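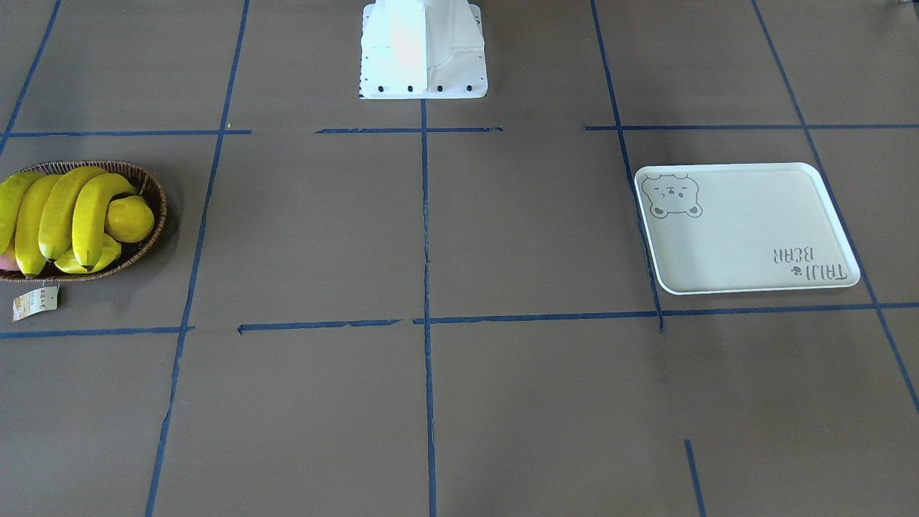
The last shoe repair shop in Surnbridge opens at seven, an hour before anything else on Greco Street. By 7:15 there are usually people at the counter, most of them on their way to the train with a bag in one hand and a spare pair of shoes on their feet.

Szymon Witkowska has run the shop since his uncle retired. He took in 1,204 pairs last year, a number he knows because every job goes into a ledger by hand, with the customer's name, the work needed and the price. In his uncle's final year the ledger shows 661. The town did not grow much in between. What changed, Witkowska says, is that two other shops closed, one in Favham and one out by the highway, and their customers had to go somewhere.

"People think the trade died because shoes got cheap," he said. "Some of it did. But a lot of shops closed because the owner turned 70 and had no one to hand it to."

Most of the work is heels. A woman's heel tip takes a few minutes and costs less than lunch. Half soles take longer, and a full resole on a welted shoe can sit in the shop for a week, most of that time waiting for cement to cure or for a sole to come in the right size. Witkowska keeps common sizes in stock and orders the rest.
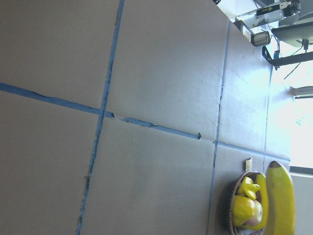 He turns down more jobs than he used to. Many shoes sold now have a molded sole glued straight to the upper, and once the foam inside breaks down there is nothing solid to attach a new one to. He will try if a customer insists, but he tells them first that it may not last through the winter. Sneakers he mostly sends home with a tube of glue and some advice about clamps.

Boots are the other way around. A pair of work boots that cost $278 new can be resoled for $100, and a good pair will take that three times before the leather gives out. Lineworkers and roofers have known this forever. Office workers are newer to it, and they tend to bring their boots in too late, after the wear has gone through the sole and into the welt.

Hyun-seo Sung came to the shop as a customer with exactly that problem. She was teaching high school chemistry in Flindum and had walked through a pair of brown lace-ups. She asked to watch the repair, came back the next Saturday, and kept coming. In November she gave up her teaching job and started full time at the second bench.

She is still slow, she says. Stitching is fine, but trimming a sole edge on the finisher took her months to learn, and she ruined several pairs of her own before she was allowed near anyone else's. The wheel takes off leather quickly and there is no putting it back.

Her advice to customers is short. Use shoe trees if you own them and newspaper if you don't. Keep wet shoes away from the radiator. Look at the heels once a month, and bring them in when the rubber is worn but the layer above it is still whole.

The shop closes at four. On Saturdays it closes at noon, and pickups left after that wait until Monday.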